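Grimia Swap Board > Workshop > Big white table, is it worth it?

lowtide13
Gramix wants 1,486 for their white work table. The guy at the Lindton store swears it wipes clean forever. I don't buy it. Has anyone had one longer than a month?

pebblecart
Had mine since March. Marker comes off. Glue, mostly.

lowtide13
"Mostly" is what I figured. And white shows every speck.

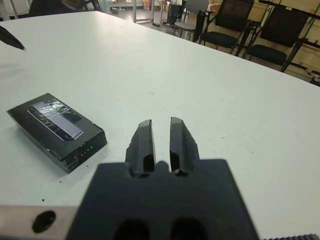
My other gripe is glare. I work under a bright lamp and a white top throws it right back at me.

Wan_fan
Disagree. Small black parts vanish on my old dark bench. On white I find them — every time. Same with anything that has a label taped on, you spot it from across the room.

lowtide13
Sure, and a sheet of white paper does that for free.

pebblecart
Paper slides.

lowtide13
Tape it down. Still not 1,486.

Wan_fan
Wait for the Sunday sale then. They took 23 percent off last time.

lowtide13
Off what price, though?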